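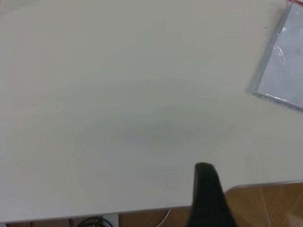
Annatjie Nel asked, in her comments on the previous report, why the storage readings had been given as daily averages when the grant agreement refers to highest and lowest values. The agreement is correct. Section 2 now gives limits only, and the earlier tables have been reissued in the same form.

Pendness Map Store
Progress report to the grant panel
Tuesday, April 28, 2026

1. Scope

The grant covers the rehousing, scanning and listing of the Sepúlveda survey sheets. These are working drawings of field boundaries, drains and rights of way, mostly in ink on tracing linen, with a smaller group on cartridge paper. The work is divided into storage, treatment, scanning and catalogue. Public access is outside the grant and is mentioned only where it affects the timetable.

2. Storage

The Komov plan chests have been delivered and levelled. Two drawers in the lower unit would not close fully under load. The supplier replaced the runners at no charge, and the drawers have since been filled and are in use.

Temperature in the store has stayed within the agreed limits for the whole period. Relative humidity has not. There were two excursions above the upper limit, both overnight and both following heavy rain from the west. The likely cause is the vent at the back of the store, where the flap does not seat properly. A new flap has been ordered. Until it is fitted the vent is taped from the inside, and readings since taping have been inside the limits.

The sensor nearest the door reads slightly higher than the others at all times. It was exchanged with the one on the far wall for a week and the higher reading stayed with the position. It has been left where it is, as it gives the least favourable figure.

3. Treatment

Sheets are surface cleaned, relaxed where they have been rolled, and flattened under blotters. Treatment is done on the large table, which has a matt off-white top and a rounded edge. Very faint circular marks show on the top at an angle. The conservator has asked for a sheet of polyester film between the table and the linen at all times, and this is now part of the written method.

Of the first batch of 100 sheets, 98 have been treated and returned to the drawers. The remaining two have old adhesive tape across the title block. The carrier has come away but the adhesive has gone into the linen and is discolouring the ink next to it. Solvent tests were stopped when the red ink began to move. Both sheets are held flat in separate folders and will be scanned as they are – further treatment would need a specialist and is not costed.

Relaxing has taken longer than planned. The original estimate was based on the cartridge sheets, which respond quickly. Tracing linen cannot be damped in the usual way without losing its surface finish, so it is left under light weight until it lies flat unaided. The programme in section 6 reflects this.

4. Scanning

All sheets are scanned at 600 dots per inch and kept as uncompressed files. A reading copy at 300 dots per inch is made from each. The lower setting was tried for the master files early in the project and rejected, as the pencil notes along the drains could not be read reliably.

The longer sheets are scanned in two passes and joined. The joins were checked against a steel rule laid on the original. Errors along the length were acceptable in every case. Errors across the width were not acceptable on the sheets with a pronounced wave in the linen, and these will be scanned again after a further period under weight.

5. Catalogue

Records are entered in Ama, in the version already used for the parish plans. The import template was changed to allow more than one surveyor for each sheet. Existing records were not affected.

Place names are entered as written on the sheet, with the modern form in a second field. Where the modern form is in doubt the second field is left blank. Field names are a harder case. The same field often carries different names on adjoining sheets, and it has been decided to record both and link them through the grid reference.

Sheet numbers are not continuous. Some of the gaps appear to be a change in the numbering system and some are probably losses. A list of gaps will be attached to the final report.

6. Programme

Treatment of the second batch has started. Scanning follows one batch behind and will continue to do so. The catalogue is up to date with scanning. Completion is now expected in September. The delay falls wholly within treatment and does not need additional money, as the scanner hire is charged by use.

7. Spending

Spending on storage is complete apart from the vent flap, which will be met from the repairs line. Blotters and folders are over budget and polyester film is under. The panel is asked to approve a transfer between these two lines. Invoices are attached in the usual order, with the Komov delivery note at the back.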